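Rakbridge Community Hall, electrical and fire check
Date of check: 29 Aug 2021
Place: ground floor, rooms 1 to 4, and the kitchen

1. Fire exits
Both doors open fully. The back door is heavy and needs a strong push. Comment: please put oil on the hinges before next check.

2. Extinguishers
Kitchen: OK, pin and seal in place. Corridor: the label is from May and hard to read. Comment: ask Zamfir for a new label.

3. Power strips and cords
One strip only for each table, and never one strip plugged into another. Cords must not cross the walking way. Comment: in room 3 the white strip lies on the table with the yellow-green cloth, and its cord goes over the near left edge. I ask to move this table closer to the wall.

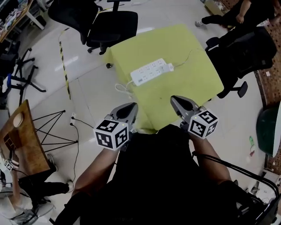
4. Kitchen
Kettle and oven plugs are clean. The old toaster has a loose handle, so I took it out of use. The gap behind the fridge is 90 mm, which is enough.

5. Lights
Emergency lamp over the stairs did not come on at the test. Comment: lamp number 13 on the plan, to be changed.

Result: passed, with items 1, 2, 3 and 5 to repair.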